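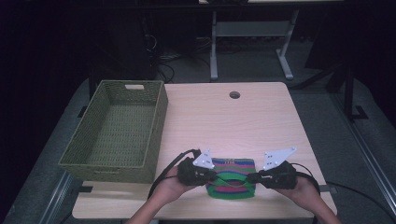

Has anyone here bought wool from Ustis and had it survive the wash? Their site says the blue and green are "fast to 40 degrees" and I don't believe a word of it. I've knitted stripes for years and the pink always ends up in everything next to it. The striped one on my table has green, a magenta sort of pink and blue all next to each other, so if anything runs I've lost the lot. Do I trust the label or wash it cold by hand forever?
mylene_d

Reply from kumikoh
I wouldn't trust it. "Fast" can mean whatever the seller likes. Knit a swatch, put it in a jam jar with warm water and a scrap of white cotton, and leave it overnight. If the cotton's pink in the morning you have your answer.

Reply from Palacios34
The jam jar thing gets repeated on every thread and proves very little. Water sitting still in a jar isn't a drum going round for an hour with powder in it. I had a Trondum red pass the jar and then ruin a pillowcase.

Reply from kumikoh
So it catches the bad ones and misses a few. Still better than believing the label.

Reply from Palacios34
If it misses the one you're using it's no good to you, is it.

Reply from jeferson_n
Colour catcher sheets. 200 grams of Ustis in a blanket, washed at 30 since October, no trouble.

Reply from mylene_d
Did you ever wash it without a sheet, though? Otherwise we don't know whether the sheet did anything or the wool was fine all along.

Reply from jeferson_n
No, and I'm not going to try it on a blanket that took me all winter!

Reply from melq_ocampo
Check the dye lot before you blame the brand. My lot 2129 was fine and lot 111 bled like mad, same shade name on both. And please don't put vinegar in. It won't fix a dye that was never fixed properly.

Reply from Palacios34
Agree on the vinegar. Not sure two balls of wool tell us much about dye lots.

Reply from mylene_d
Right, swatch in the machine at 30 with an old white sock, no catcher. Will post the sock.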